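November, 4:10 pm. Narno sim, bimanual sorting

Restarted training on the 400 scripted demos after dropping the ones with bad contacts. Batch 200, same seed as before. Layout is the usual one: blue tray left, yellow cup middle, white plate right.

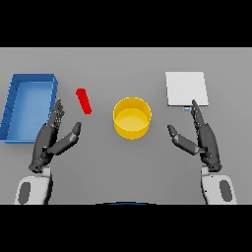 Tray and cup both empty, red part on the open table.

Eval at 2,000 steps. Left arm is fine on the red part. Right arm stalls at small pieces near the plate in nearly 314 rollouts. Meenakshi Kushwaha thinks the fingertip collision mesh is too fat. Will swap in the Vida mesh and rerun.

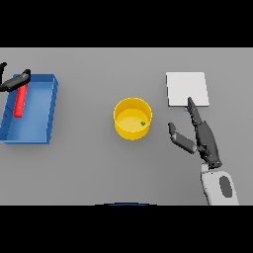 Red part in the tray, small green piece in the cup, right hand open by the plate.

To do: log thumb contact separately, keep the old checkpoint.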